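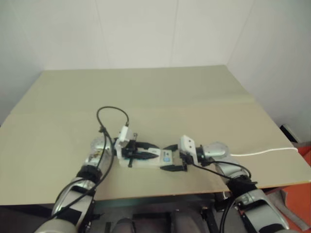

R. Jollow, desktop support

Ticket: Zesov laptops stuck at 96 percent on feature update
Opened 22 August 2024
Status: open, workaround in place

18 machines on the list so far. All the same model, all on the old build. Update downloads fine, installs to 96 percent, sits there, then rolls back with a generic "couldn't complete" message. Users can still log in afterwards. No data lost that I know of.

Tried so far:

Update troubleshooter – found nothing, fixed nothing.
Cleared the download cache, restarted the service. Same.
Disk space. One laptop was low, freed up 33 GB, still rolled back.
Unplugged docks and USB drives. Same.
System file check came back clean on all but one. Repaired that one, no change.

Log on the first machine shows the rollback right after the driver step. Points at the Girutum audio driver, version from May. Same line in the next 5 logs I pulled, havent read the rest.

Workaround: uninstall the Girutum driver from Device Manager, tick the box to delete the driver files, reboot, run the update with the network cable out. Went through on two laptops. Sound came back by itself on one, other one needed the driver put back by hand.

Do NOT use the reset option. Wipes the Qin client settings and then its a second ticket.

Update: paused the rollout for this model in the console. Other models carry on as normal. Asked Girutum for a newer driver, got an auto reply.

Next: script the uninstall, test on one spare, then push in small batches. Will also check if the Qin client needs a re-login afterwards – it did on one of the two, not sure thats related.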